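How does someone get a top government job?

When a new president or prime minister takes over, there are lots of important jobs to fill. Somebody has to run the police service, look after the courts and manage the country's money.
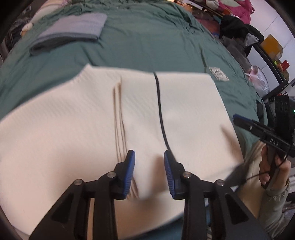
Who picks the person?

In many countries the leader chooses a name. This is called a nomination. It means "I would like this person to do the job". The person does not have the job yet.

Who checks the choice?

Often a group of elected politicians asks the person questions at a meeting called a hearing. They might ask:

What jobs have you done before?
Have you ever worked for someone who broke the rules?
Would you say no to the leader if you were asked to do something wrong?

A hearing can be over in a morning or go on for 3 days. People can usually watch it on television.

What happens next?

The politicians vote. If a group has 52 members and more than half say yes, the person gets the job. If too many say no, the leader has to choose someone else - and the checks start again.

Can they lose the job later?

Yes. Some jobs last for a set number of years, and some end when a new leader arrives. A person can also resign, which means choosing to leave.

Words to know

Nominate: to put a name forward for a job
Hearing: a meeting where questions are asked
Resign: to give up a job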